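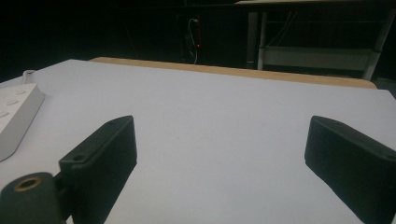
The white table, power strip on the left.

4th January

I have been putting off writing until I had something pleasant to put down, and now I do, because the table is finally where I want it and I have spent far too long just leaning on it with a cup of tea. Impi came over to help me shift it and stayed for soup, bless her, and we talked so much that the soup was nearly all gone before Alvar got any (he forgave us, there was cake).

I do love that pale top. Alvar thinks it's too plain and wanted something darker, but I can lay a whole pattern out on it and see every pencil line, and after two years of cutting fabric on the floor my knees are ready to write it a thank-you letter.
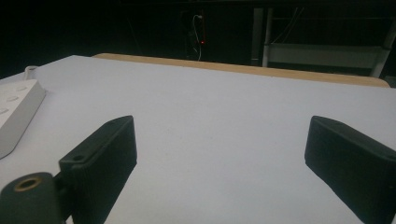

Sewing is what it's all for, of course — the curtains for Montri first, then the quilt I promised Leandro back in July and have been feeling guilty over ever since. I had thought of asking for a white band to cover the edge, but the strip of light wood along the far side has grown on me, and it's a handy thing to line a ruler up with by eye. The power strip stays up on the table too, where I can reach it for the iron and the lamp without crawling underneath. Impi says I will sweep it onto the floor with the first big piece of cotton. She may be right! I told her I'd tape down the cable before I started, and then we got to talking about her sister and I never found the tape.

Laurențiu called in the evening to ask whether I still wanted the Oksanen thread, 59 spools of it in a biscuit tin, and I said yes before he had finished the sentence. Goodness knows where I'll keep them all.

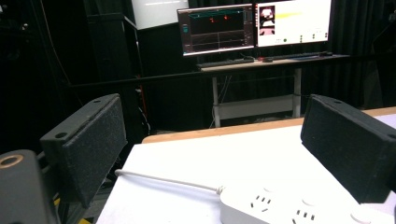

For tomorrow

Find the tape. Ring Montri for the length of his windows. Return Impi's soup pot, and put some cake in it.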